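Saturday, after supper

My back is telling me I am too old to sit on a floor for a whole afternoon, but I am going to write this down before bed or it will get lost with everything else this month. We finally made a start on the packing materials, which have been piling up ever since the Dreren delivery, and I feel lighter for it, even if the job is only half finished.

Jummai came over at 2 with a bag of clementines and that enormous tape dispenser of hers, and we put the kettle on before we did anything useful, as usual. She is a folder by nature. I am a stuffer. She will take a piece of plastic sheeting and smooth it out with her forearm and turn in the corners like a bedspread, and I will just push mine down into whatever box is nearest and hope (it springs straight back up, of course, and then I have to sit on the lid). We argued very happily over which pieces were worth keeping for when Corentin moves in September. He says he wants 64 boxes, which seems like a lot for a man who owns one good saucepan, but I said I would save him what I could.
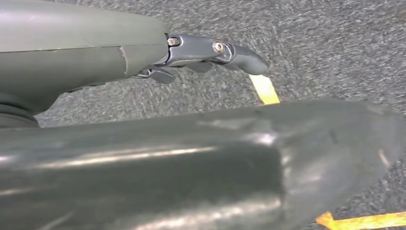
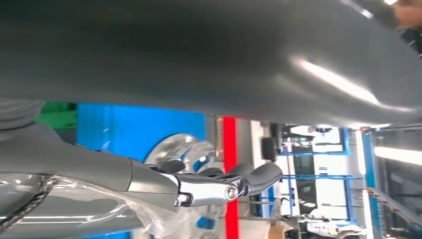
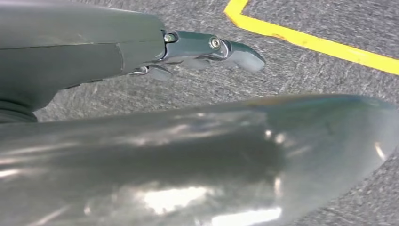 The middle one has the clear plastic, crumpled as ever, and that nice bright blue behind it.

I kept more of the clear stuff than Jummai thought I should. Maman used to hang on to every scrap of it for covering the garden chairs, and I can't hear that crackle without thinking of her back porch and the rain coming in sideways. Anyway, the torn pieces went in one bag and the good ones in another, and then I mixed the two bags up while I was looking for the scissors, so we had to do part of it again. Jummai was very gracious. She ate most of the clementines.

Still to do: label the good bag, call Bernadette to ask whether she wants the leftover cardboard, and find my other slipper. Jummai says she can come again next week if I promise to make the onion tart, and I have promised.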